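Minutes, gripper fault review, 5/6/26
Wurkevside office

Present: Sunee Ratanaporn (chair), Cinzia Colombo, Ottavio Melis, Natalina Cattaneo (notes)
Apologies: Assunta Sanna

**1. Finger closing without trigger**

Cinzia reported that one hand-held gripper closed by itself twice during fruit picking at the Cellville apartment. The second time it caught the side of her thumb while she was moving a tomato. Skin not broken. She unplugged the unit and it has not been used since.

Ottavio opened the trigger housing and found the return spring out of its seat. The log shows the trigger reading jumping from 0 to 40 with no hand on it. The limit should have stopped the fingers at that point but was set to 100 on this unit.

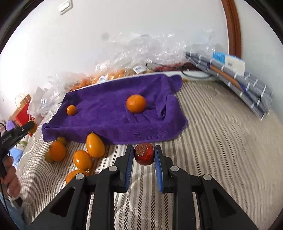
Sunee asked if the recordings from that day can be kept. Ottavio said 200 were made before the first fault and look normal. Anything later is to be held back until he has compared the logs.

**2. Other units**

The Dostville pair have the same spring. Neither has shown the fault. Natalina asked for both to be checked anyway before they go out again. Agreed.

**3. Actions**

- Ottavio: fit new spring, reset limit, run 1000 open/close cycles on the bench.
- Cinzia: fill in the injury form, copy to Assunta.
- Natalina: add "unplug before clearing fingers" to the setup sheet.
- Spring replacement on all units to be looked at again in August.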